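Wooden play kitchen, children's room – fixings, knobs and shelf height
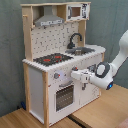

Category: Equipment and Furnishings > Play Areas
Brirnimbridge Community Facilities Forum

Brirnimbridge_Facilities
Posted 7 Jul 2023

Members are advised that the play kitchen has been assembled and is proposed for the children's room. It has a wood frame, a white countertop with cooktop and sink, an oven with a cabinet beside it, and a shelf above carrying the range hood and toy microwave. Comments are sought on three matters before it is placed in general use:

1. Whether the frame should be fixed to the wall.
2. Whether the microwave should remain on the top shelf.
3. Which cleaning product is to be used on the countertop.

The purchase was made through Wuvalico at a cost of $607, delivery included. The approved budget was $500, with the balance drawn from the January surplus.

kutt_playgroup
The Kütt playgroup supports the placement. We have had a similar unit for six years and fixed ours to the wall in the first month. Children lean on the counter and pull on the oven handle. We would ask that fixing be treated as a requirement and not left to each user group.

Sivum Hall Bookings
With respect, we do not agree with the previous member. The room is hired for other purposes on most evenings and the furniture must be moved. A fixed unit would take up wall space that hirers have paid for. Sivum Hall uses a removable strap and bracket, which we consider adequate.

kutt_playgroup
A strap is adequate only if it is fastened again afterwards. In our experience it is often left hanging. If the strap is adopted, we request that a line be added to the closing checklist.

r_eastwing
On the second matter, I would leave the microwave where it is. The counter is already well occupied by the cooktop and sink, and the children need the remaining space for plates and cups. I would also ask that the two control knobs be checked each term. On our own unit a knob worked loose and was missing for some weeks.

Sivum Hall Bookings
Agreed on the knobs. As to cleaning, warm water and a mild soap should be sufficient. Please note that the front edge of the countertop is scalloped or notched – crumbs and modelling dough will gather there, and a soft brush is of more use than a cloth.

Brirnimbridge_Facilities
Thank you for the responses. A strap and bracket will be fitted, and the closing checklist will be amended. The microwave will stay on the shelf for the present. The colour of the storage tubs for play food will be dealt with in a separate thread.

kutt_playgroup
We accept the decision but ask that our preference for permanent fixing be recorded.

Brirnimbridge_Facilities
So recorded.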